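Zitar Gear Trainer, Three-Peg Set: Review
Posted 2025-08-01

I bought the Zitar set in May for a beginners' course in basic mechanics. Khadija Belkadi and I teach it together, and we had been using an older Stamar kit that had lost most of its small parts. The Zitar costs more than the Stamar did and has fewer pieces. After using it with 24 students I think it was the right purchase, with a few complaints.

The set comes in a flat cardboard box with a foam tray. The tray is cut to shape, so it is easy to see if a gear has gone missing before everybody leaves. The lid does not close tightly, and I have put a rubber band around ours. The instructions are one folded sheet. They are clear enough, though the type is small and the section on spare parts only gives you an order form.

The first task on the sheet is to put the spur gears on the base plate and get them to mesh. A gear drops over its peg and turns by hand. There are no screws, and no tools are needed for this part.
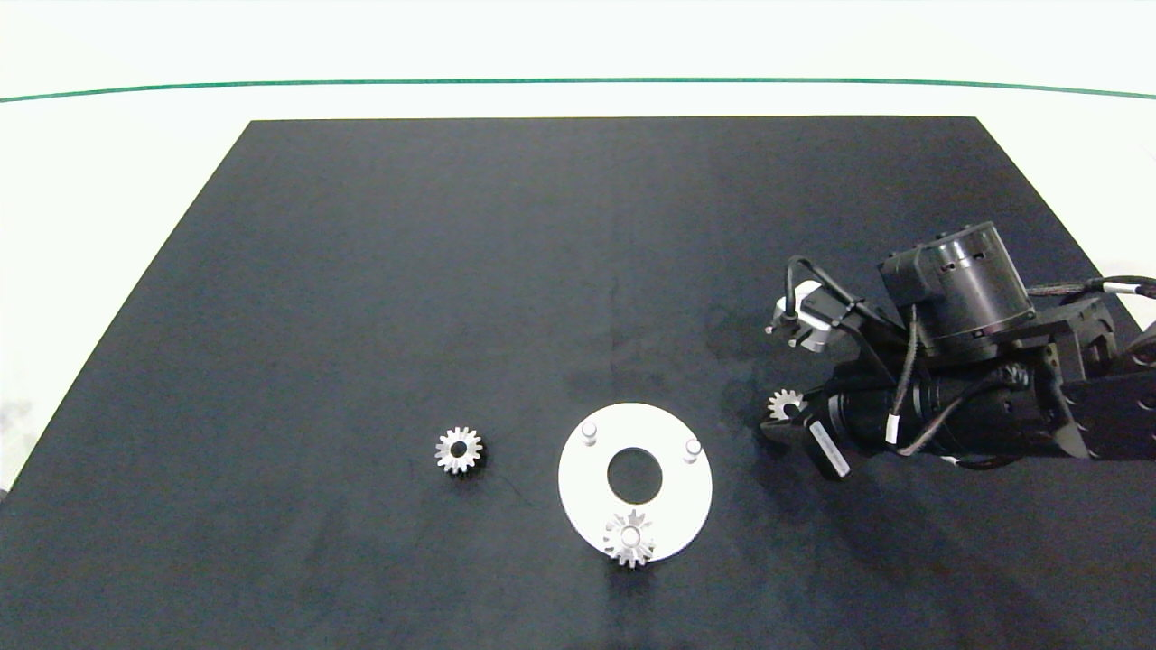 Fit is what matters most in a set like this, and Zitar has done well with it. The gears slide down the pegs without force and there is very little wobble once they are seated. On the Stamar kit the holes were loose enough that teeth would skip if you turned too fast. The pegs on the Zitar plate are short and have rounded tops, so a gear that goes on a little crooked finds its own way down. I would have liked them slightly taller, as a student with big fingers can knock a gear off while reaching for the next one. The large hole in the middle of the plate makes it easy to pick up.

The gears are silver in color and the teeth are cleanly cut. I found a small burr on one gear and took it off with a file. Khadija found none on hers. After 100 or so lessons I may have more to say about wear, but so far the teeth look the same as when we opened the box.

A white plate on a white table is hard to see, and small gears roll a long way on a smooth surface. We work on a black mat, which solves both problems. Any dark mat will do. Ours is from Kurkell and shows scuffs, but it lies flat.

I do have two complaints. The plate is light and slides when you push on it sideways, and it should have rubber feet. The other is the price of spares. Ghizlane Ragab, who teaches the evening group, lost a gear in her second week and had to order a pack of 3 to replace it.

If you only need to show how two gears turn in opposite directions, the Vidmar set is cheaper and does that well enough. For students who will be putting parts together themselves, I would pay the difference for the Zitar.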